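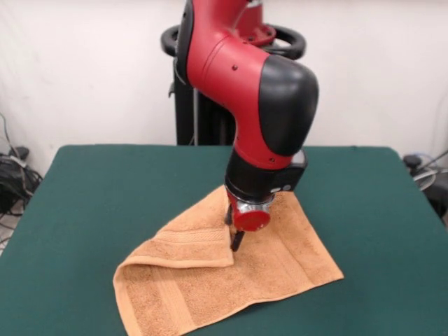
29 Aug 2022: the money page

I promised myself I would write this down tonight while the numbers are still in my head, because if I leave it until morning I'll remember the total and forget how I got there (which is exactly what happened in February, and I had to go back through every email to find the Groma quote).

So. We have $2,504 left for equipment until the new budget, and I spent most of the afternoon with the spreadsheet open on my lap, looking up every so often at the red arm and the orange-tan towel. Terry cloth is a funny thing to plan a budget by! It bunches, it has that woven band that's slightly flatter than the rest, and the fingers go down into it so differently from the way they go down onto a plain dishcloth. I keep coming back to fingertips for that reason. Kamath sells a softer pair, and I'd like 4 pairs so that we aren't stuck waiting on the mail whenever one wears down. Their delivery is 17 days, so the order has to go in this week or I'll be fretting about it all through September.

Then there are the towels themselves. I want 18 more, in different weights, and I don't want them all bought from the same shelf. That's cheap, thank goodness, and I'm rather looking forward to the shopping. 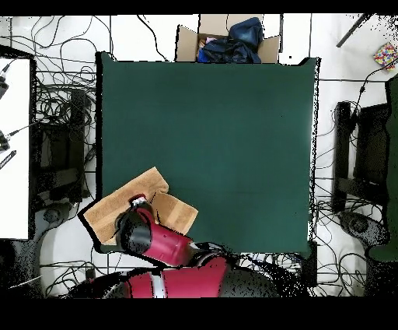

Still to decide

The cables, first of all. They run over the white tile on both sides of the green table, and I've stepped around them so often that I do it at home in the hallway now. Floor covers from Vista would do it, the low ones that an office chair can roll over. I had them down as a "maybe" all summer and tonight I moved them up to "yes," and felt very grown-up about it.

The bigger question is the Uner service plan. It would eat more than half of what's left, and I go back and forth. One hour I think of a repair bill landing in the middle of winter and I want to sign right away, and the next I think of everything else that money could buy us. I'll ask them if we can pay by the quarter. If they say no, I suppose I'll ask again more nicely.

Oh, and a new cover for the table, someday. The green one has little specks on it and I'm fond of it anyway, so it stays at the bottom of the list.

Supper was late and I ate it standing up. Call Groma before ten, and find out if the February quote still holds.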